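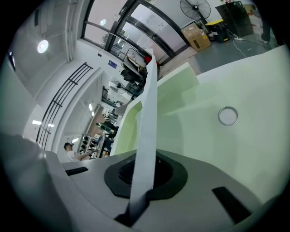
Facundo said the Jidus was not worth it at any price, and that if Werillow wanted to rent one for a month they could rent one, but he was not going to sign for the second month until he had seen it do something a clamp and a patient person couldn't do.

Ivana wrote that down. She wrote everything down in November, when the trial started, and by the end of it she had filled most of a notebook.

The offer was simple enough on paper. Bilgate would lend the shop a Jidus kit: the hand grippers, the arm, the charger, and a login for the training page. You did a job with the hand gripper 50 times and sent the recordings off overnight. In the morning the arm was supposed to know the job. If it didn't, you did it 50 more times. The rental was month to month and the first 200 recordings were included.

"And after 200?" Facundo asked.

"After that they charge by the batch," Ivana said.

"So they want it to be slow."

"I don't think they want anything. It's a price list."

Facundo Henríquez had started the shop under his own name and sold it to Werillow four years ago. He still had his desk and his say over purchases, and the older customers still made their checks out to Henríquez. He did not come down to the benches much. When he did, people sat up.

Florencia Toledo got the hand gripper because she had the steadiest wrist. She practiced at home with kitchen tongs for two evenings before the kit arrived and told no one except Ivana. The first day she recorded 11 good ones. The page marked the others in red, with a short note next to each. Too fast. Hand paused. Object left view. She read the notes out loud at first and then stopped reading them out loud.

"It wants me to be boring," she said.

"Can you do that?" Ivana asked.

"I can do it until lunch."

By Friday she had her first 50. Jarosław Czerwiński stayed until eight to see that the upload went through, then turned off the lights and drove home. He had installed two systems before this one, at another company, and both of them had ended up under a sheet. He didn't mention it until Ivana asked him directly.

"What was wrong with them?"

"Nothing was wrong with them. The person who liked them left."

She wrote that down too.

The arm's first morning was not good. It reached for the part, closed a little early, opened, and reached again in exactly the same way. It did this until Jarosław pressed the stop. Domingo Iturra had come over with his coffee to watch and he laughed, and then he saw Florencia's face and went back to his bench.

She recorded 50 more. She changed how she came in toward the part, lower and from the side, and she waited a beat before closing. On the next morning the arm came in lower and from the side, and waited a beat, and closed.

Nobody clapped. Jarosław reset the part and it did it again. Then he moved the part a hand's width to the left, which was not something Bilgate had said you could do, and the arm went over and got it.

"That's me," Florencia said. "That's how I do it."

It was, too. There was a small turn at the end, just before she let go of a thing, that she did with pens and cups and the door of her car. The arm had it. Ivana had worked beside her for six years and had never noticed the turn until she saw it on the machine.

Facundo came down after lunch. He stood with his hands in his jacket and asked how often it got it right, and Jarosław said 90 percent that day, and that he wouldn't promise the same for tomorrow.

"And a person?"

"Better than 90. But a person goes home."

Facundo watched it for a long time. He moved the part himself once, farther than Jarosław had, and the arm missed it and stopped. He put the part back where it had been.

"Why does it twist like that?" he asked.

Ivana looked at Florencia. Florencia was wiping down the hand gripper and putting it in its case.

"It's from the recordings," Ivana said.

"It's a waste of motion."

"We could record it again without the twist," Jarosław said. "That would put us over the 200, once you count the red ones."

Facundo thought about that. Upstairs a phone rang – his, by the sound of it – and he let it ring.

"Leave it," he said. "How much is the second month?"

Ivana turned back through the notebook to find the page with the price list. Florencia closed the case, set it on the charger shelf, and went to see if there was any coffee left.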